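4.2 Budgeting for hand-held grippers in home collection
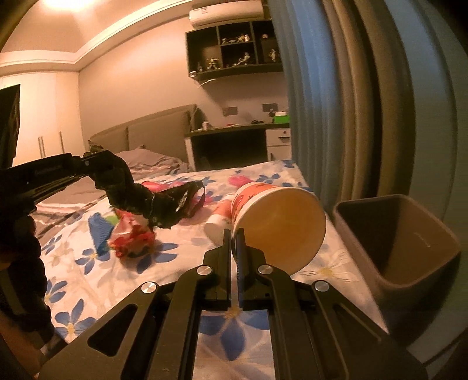
Last modified: November, revision 2

Figure 3. Bedroom tidying at the Fesham site. A paper food bucket, a smaller cup and a crumpled wrapper lie on a floral sheet, with an open bin beside the bed.

Equipment planning turned out to be one of the most rewarding parts of the Biltport study. Our first budget treated the gripper as a single purchase, and it was far too simple. Pairs are the sensible unit for bedroom work (Figure 3), so we ordered 16 grippers as eight pairs, at 338 dollars each. Spare fingers and pivot pins went on a separate line - a small change that made reordering much easier to track.

We compared quotes from Berisha and Zumer. Berisha was cheaper per unit, but Zumer sold the linkage parts one by one, and we were delighted to find how far that stretched the repair money. A further 1578 dollars was set aside for shipping, storage cases and replacement parts over the full study. We would gladly plan it this way again, with the parts order placed before the first home visit. Section 4.3 gives the costs by site.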